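I keep getting asked how I follow politics in a country I don't live in without giving up my whole evening to it, so I'm writing the method down. I started doing this in April 2024, when the Narside coalition talks were falling apart and every headline I read said something different from the last one. It takes me 27 minutes a day now (I timed it, yes, I'm that person!).

## Start with the handout

When two leaders meet, both offices put out a statement, usually within a few hours. Open both in side-by-side tabs before you read any news story. I go through them with a highlighter tool and mark every sentence that's in one and missing from the other. Those gaps are where the story is. If one side says "discussed border trade" and the other side only mentions "warm relations," you already know more than the headline told you.

## Check the verbs

This one took me way too long to learn. "Agreed" means one thing, "agreed to consider" means something a lot weaker, and "welcomed" can mean pretty much anything. I keep a little spreadsheet with the verb in one column and the date in the next. When the Caketti water deal went from "welcomed" in August to "noted" a few weeks later, I knew it was in trouble well before the papers did, and I felt very smug for a day.

## Find the reporter who was in the room

Look at the dateline and the byline. A lot of stories are rewrites of one wire report, so you can read seven of them and still have one source. Scroll down until you hit a quote you haven't seen anywhere else, then follow that reporter. For the Pliltus talks, mine was Elin Yorath, and I trust her more than any panel show.

## Read the budget line

Promises come with numbers, or they should. Search the finance ministry's site for the program name and the word "allocation." The Wada resettlement plan was announced for 3253 families, and the budget annex covered 16. I'm not kidding. That annex was a PDF on the ministry's own site, and I found it with one search.

## Write two sentences and stop

Last step: one sentence on what happened, one on what you still don't know. Put the second one at the top of tomorrow's notes. Some days mine is just "who drafted this?" and that's fine, leave it there and go make dinner.
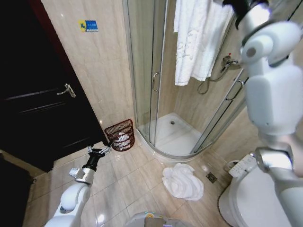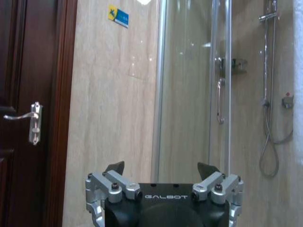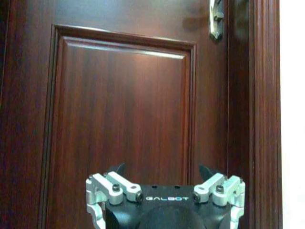

Kazue Iwasaki: I'd add a step between the first two. Check whether the statement was edited after it went up, since some offices quietly swap a word overnight. I save a copy of each one as soon as it's posted and compare them the next morning. Also, do you read them in translation or in the original? The verb trick fell apart for me when I realized the English version was using "agreed" for two different words.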